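Week 5: Teaching by Remote Control
Instructor: Maribeth Catacutan

Last week we moved the arm by hand and recorded the joint angles. Hand guiding works well for reaching, but it is awkward with a five-fingered hand, where one person can't place every finger and hold the wrist too. This week the operator wears a glove and drives the arm from the next bench.

The task is pick and place with a basket and two pieces of fruit. One full attempt, from the start pose to the release, is called an episode. Keep these points in mind while you record.

Start each episode with the hand open above the table. Choose the grasp before you lower the wrist. A round object and a long curved one need different thumb positions, and changing your mind halfway down gives the model two answers to the same question.

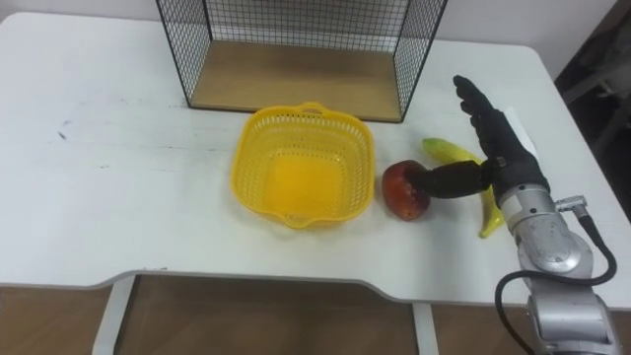
Move at a steady pace. Long pauses get recorded along with everything else, and a policy trained on them will learn to pause. If you drop something, stop and mark the episode as failed. Do not delete it.

The class set from the Tusbridge lab has 473 episodes so far, and we would like 1000 by the end of February. Each pair should add at least 5 on Tuesday.

Reading: Bhat notes, section 4. Come ready to say how a late correction by the operator shows up in the wrist data.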